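Ticket 209: Listing feed to Drurari portal showing wrong prices and duplicate properties
Opened by: Orvokki Laitinen, Lettings and Sales Admin, Stustgate office
Assigned to: Toivo Ahonen
Priority: High
Status: Resolved, monitoring

Reported problem
Price reductions entered in Akix are not reaching the portal. Three sold properties still show as available. One flat on the Stustgate list appears twice, once at the old asking price. Vendors have rung to complain.

Log

Toivo Ahonen, 2/14/25
Feed log checked. The overnight export ran and closed without an error, but the file holds 700 records. Akix has around 2,000 across all branches. Asked Orvokki for the references of the affected properties.

Orvokki Laitinen
References sent by email. All of them were first listed before January. Anything added after that looks right on the portal.

Toivo Ahonen
Confirmed. The export only picks up records with a value in the new tenure field, which was added in the January update. Older records have it blank and are skipped. The portal keeps the last version it received, hence the old prices and the sold properties.

The duplicate is a separate fault. The flat was withdrawn and relisted under a new reference, and no withdrawal message was sent for the old one.

Aarne Eskola
Please do not bulk-fill tenure with "freehold". Some of these are leasehold and the wording has to match the sales particulars.

Toivo Ahonen
Agreed. Export filter changed so that a blank tenure is sent as "to be confirmed". Timeout on the portal connection raised to 60 seconds, as the full file is larger. Manual export run at lunchtime. Record count now matches Akix. Withdrawal message sent by hand for the old reference.

Orvokki Laitinen
Prices correct on the ones I checked. Sold properties gone. Duplicate still there when I search by postcode.

Toivo Ahonen
Portal search index had not refreshed. Requested a rebuild from Drurari support. Duplicate no longer returned.

Outstanding
Branches to complete tenure on older records. Aarne to supply the leasehold list.
Relisting under a new reference should trigger a withdrawal. Raised with Akix as a change request.

Attachments (3)

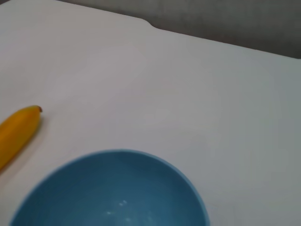
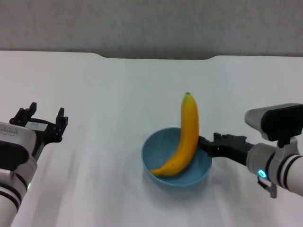
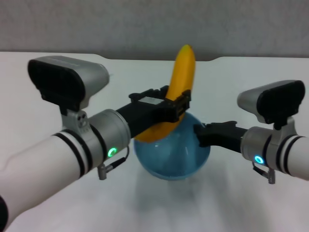 White tabletop, three views. Each has the blue bowl and banana.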